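Ticket: 1734
Product: Vumalberg soya milk maker, countertop model
Site: Prosham (domestic kitchen, shared by two households)
Opened: 2024-05-22
Category: Product quality / texture
Status: Closed, workaround confirmed

## Reported problem

Milk made with the standard soya programme comes out grainy and separates in the fridge overnight. A pale layer settles at the bottom of the bottle and the liquid above it is thin. Shaking brings it back together for a short while. When the milk is added to coffee it splits at once into small curds. In tea the effect is weaker but still visible.

The customer reports that the same machine gave smooth milk for most of the time they have had it. No recipe change at first contact. The customer uses the milk as the main source of protein at breakfast for one person who can't take dairy, so would prefer not to go back to cartons, which they find too sweet.

Customer's own attempts before opening the ticket:

- strained twice through a nut milk bag (less grit, still separates)
- ran the soya programme twice in a row on the same batch (milk caught on the base, burnt smell)
- added a spoonful of sunflower oil before blending (no change to the settling)
- changed the brand of coffee (no change)

## Information requested

Sent the standard form. Replies below, shortened.

**Beans:** Tse dried yellow soya beans, large bag, decanted into a jar on opening. Bag thrown away, best-before date not known. Previously bought the small bags of the same bean.

**Soak:** overnight, in the fridge, lid on. Soak water poured off, beans rinsed.

**Water:** kitchen tap, cold. Hard water area. No filter.

**Fill level:** to the line marked for soya.

**Salt or sugar:** none until after straining.

**Cleaning:** rinsed after each use, self-clean programme at the weekend. Descaled "last August, or possibly before that".

**Storage:** glass bottle, filled warm, straight into the fridge door.

**Where used:** on the worktop to the left of the cooker, moved out from the wall when running so that steam doesn't collect under the cupboards.

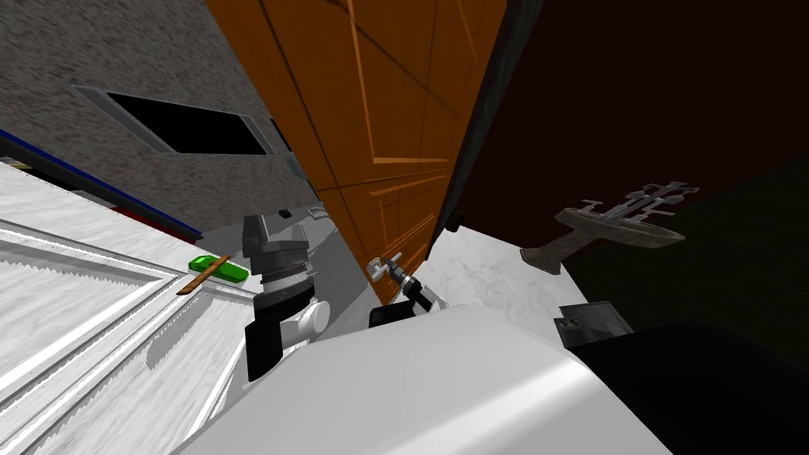
## Initial assessment

Two separate faults are likely and should be tested separately.

1. Settling. Usually solids left in the milk because the beans did not grind finely enough. Causes: old beans that no longer take up water, short soak, overfilled jug, worn blade, or a scaled temperature sensor ending the heating stage early.
2. Splitting in coffee. Usually acid plus heat acting on the protein. Hard water makes it worse, as calcium helps soya protein to clump. Fresh homemade milk has no added acidity regulator, so it is less forgiving than most "barista" cartons.

The customer has been treating these as one fault. Straining again will help the first a little and will do nothing for the second.

Oil does not stop settling. It can make the milk feel fuller in the mouth but without an emulsifier it tends to rise and form a ring at the neck of the bottle. Advised the customer to leave it out during testing.

## Test plan

Asked for one change per batch, with the result written down before the next batch is started. The customer agreed to this but asked whether batches had to be thrown away. They do not, unless they smell sour or beany in a way the customer does not recognise. Milk that has settled is fine in porridge, pancakes, soup or bread.

Also asked for each sample to be judged cold, the following morning, in the same glass. Warm milk straight from the jug always looks smoother than it will the next day.

## Log

**Batch A. Descale only.**
Citric acid descale per the manual, followed by 2 plain water runs. Customer reports a good deal of white flake in the first rinse. Same beans, same soak. Heating stage now runs noticeably longer than before. Milk smells more cooked and less like raw bean. Settling unchanged. Splitting unchanged.

Note: the longer heating stage matters regardless of the texture. Soya beans contain a trypsin inhibitor that interferes with the digestion of protein, and it is reduced by proper cooking. An early cut-out leaves more of it behind. The customer mentioned, when asked, that the milk had been causing some bloating. This has several possible causes and is not something the desk can assess. Suggested a pharmacist or GP if it carries on.

**Batch B. Longer soak.**
Soak extended to a full day and night in the fridge, water changed once. Customer split a few beans by hand. Most still had a hard, slightly hollow centre of a darker yellow. A fully soaked bean should be flat and even in colour across the cut face. Slight improvement in grit. Settling still present.

**Batch C. Hot soak.**
Boiling water poured over the rinsed beans, left for 30 minutes, drained, then fridge overnight in fresh cold water. Centres softer. Grit reduced again. Thinner layer at the bottom of the bottle. Customer describes this batch as "drinkable but not right".

Conclusion at this point: beans are old or were stored somewhere warm. They do take up water if pushed. The jar stands on an open shelf beside the oven, so heat is a fair guess, but there's no way of telling how much of the ageing took place before purchase.

**Batch D. New beans.**
Small bag, same brand, bought for the test. Ordinary overnight soak, no hot step. Beans split evenly. Milk smooth when cold, only a faint film on the base of the bottle in the morning, which is normal for strained milk with nothing added. Settling fault considered resolved.

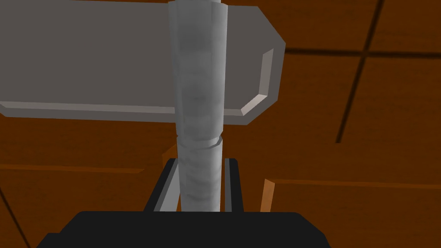 Splitting in coffee still present with Batch D, so the bean supply is ruled out for the second fault. Moved on to water and serving method.

**Batch E. Bottled water, low mineral.**
New beans. Splitting slower to appear, but it does appear. Improved in tea to the point where the customer can no longer see it. Bottled water for every batch is too expensive, so a jug filter was suggested as an alternative. The customer has one at the back of a cupboard with an expired cartridge.

**Batch F. Jug filter, new cartridge.**
Result similar to bottled water. No difference in taste noted.

**Batch G. Serving method.**
Filtered water, new beans. Milk warmed gently in a pan until steaming, coffee left to stand for a few minutes, then coffee poured slowly into the milk. No curds. Repeated with cold milk poured into fresh coffee as before: curds. The customer then tried a darker roast with the cold milk and saw only a few specks. Darker roasts are generally less acidic, so this fits.

That makes 7 batches in all, which the customer has described as plenty.

## Findings

| Fault | Cause | Fix |
|---|---|---|
| Grainy, settles overnight | Aged beans, not fully hydrated | Fresh beans, or hot soak to use up the old ones |
| Short heating stage | Scale on the sensor | Descale regularly |
| Splits in coffee | Acidity and temperature, made worse by hard water | Filtered water, warm milk, coffee added to milk |
| Burnt smell on double run | Solids catching on the base | Do not rerun a finished batch |

No hardware fault. Blade not replaced. The customer asked about a replacement anyway and was told it is not needed while new beans grind cleanly.

## Advice given at closure

- Buy beans in quantities that will be used up in a couple of months. Keep the bag, or write the date on the jar.
- Store away from the oven. A low cupboard is fine.
- Split a bean before each batch. If the centre is hard, soak for longer.
- Descale at the first sign of a shorter heating stage. In this water that will be more often than the manual says.
- Cool the milk quickly and keep it at the back of the fridge. The door shelf is the warmest part and the milk has no preservative. Use within three days.
- Homemade soya milk is not fortified. Anyone relying on it in place of dairy should not assume it supplies calcium, iodine, vitamin B12 or vitamin D in the amounts printed on a carton. Not suitable as a main drink for infants.

Leftover pulp (okara) from the test batches: customer asked if it could be frozen. Yes, pressed flat in a bag. It should be cooked before eating. Sent the Dristis sheet on okara flatbreads.

## Follow-up

Customer wrote back after roughly a fortnight. Settling has not returned. Coffee acceptable on most days, with occasional specks when they are in a hurry and skip warming the milk. The old beans are being used up in stews, where they need a long simmer and stay a bit firm.

Separate query raised in the same message about chickpea water as a foaming agent. Out of scope here, new ticket to be opened under Recipes.

Manual note passed to the Vumalberg documentation queue: the soya page should mention bean age and the split test. At present it gives a soak time only.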